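Sun 2 June

Slept until nine, which I haven't done since January, and woke up with the window open and somebody's radio going down in the courtyard. Lovely! Then I remembered I'd promised myself I would sit down and sort out the choir music today, and I lay there another half hour out of pure spite.

So, the choir. We have the Vultmont concert coming and I still don't know the alto line in the second half of the lullaby. I know it when Marichka is standing next to me. I know it in the shower. Put me between two sopranos and I slide right up onto their part like a kid following the wrong mom in a grocery store. Marichka Melnychuk has been singing alto forever and she says to stop listening and start counting, so this morning I stood in the kitchen and counted out loud, measure 28 to measure 49, over and over, until the neighbor's dog joined in. I think I got it clean twice. Maybe once and a half.

The hard spot is 41, where everybody else goes down and we hang on to the same note (an A, a perfectly ordinary A) and it feels so wrong that my throat just quits. I wrote HOLD ON over it in pencil. Then I went over it in pen. Hanna will have a fit, these are the good copies.
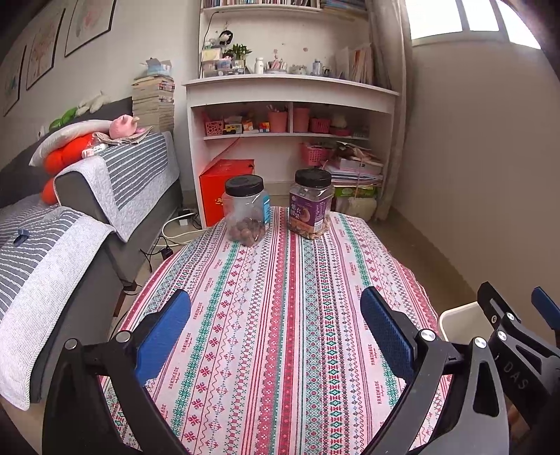

Hanna Vasylenko called at eleven to talk about the order of the program, and we went around and around on whether the lullaby should come before the break or after. She wants it last. I think you can't send people home on something that quiet, they'll be putting their coats on before the final chord's done. She said it's June, who's going to have a coat. Fair. I told her she could come over Thursday and we'd lay all the sheets out on the table and shuffle them until it looked right, and she asked if I still had that cloth on it, the one with the red stripe up the middle and HANDMADE printed down the sides, and when I said yes she said good, we'll put the first half on one side of the stripe and the second half on the other. Which is such a Hanna way to plan a concert. I also told her there'd be nuts, two kinds, so she's definitely coming.

Walked over to the hall after lunch to measure the risers. The hall says it seats 300 and I have never once believed it. Last year we sold 152 tickets and people were already sitting with their knees in each other's backs. The woman at the desk let me in for ten minutes and I sang the first page of the lullaby from the stage, all by myself, very softly, in sneakers. Oh, that room! It's ugly as anything and it has a stain on the ceiling the shape of a boot, but you let go of a note and it just stays up there a second before it leaves. I got goosebumps off my own voice, which is embarrassing, so I'm only telling you, diary.

Forgot to measure the risers. Have to go back.

Stopped at Kashyap on the way home for black folders, the stiff kind that don't flop open under the lights. They only had the floppy ones. I bought one floppy one anyway to see if I could put cardboard in it. (You can, but then it squeaks.) Might try Binside tomorrow if I get out of work on time, or I'll beg the Tadavard choir to lend us theirs, they have beautiful ones and their director owes Hanna a favor from the Christmas thing.

Spent the rest of the afternoon on the lullaby words. The second verse has a line that I've been singing wrong for weeks, it's one syllable shorter than I thought, so I've been cramming an extra "oh" in there like it was a pop song. Marichka must have heard it. Three weeks of rehearsals and she never said a thing. I texted her about it and she sent back a single heart, so yes, she heard it.

Ate snacks for dinner. I'm not proud of it, but I had the recording on and didn't want to stop for cooking.
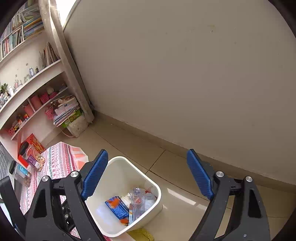 *Snack packaging in the bin.*

It's almost ten now and I've got the recording going one more time, low, with the score in my lap. I keep thinking about that first rehearsal in January, when there were so few of us that Hanna made everyone sing in one row and I could hear every single mistake, mostly mine. Now there are enough of us that it covers you like a blanket. I kind of miss hearing the mistakes. I don't miss the radiator.

Call the printer in the morning about the programs. Pencils. Risers!! And measure 41, before coffee, before anything.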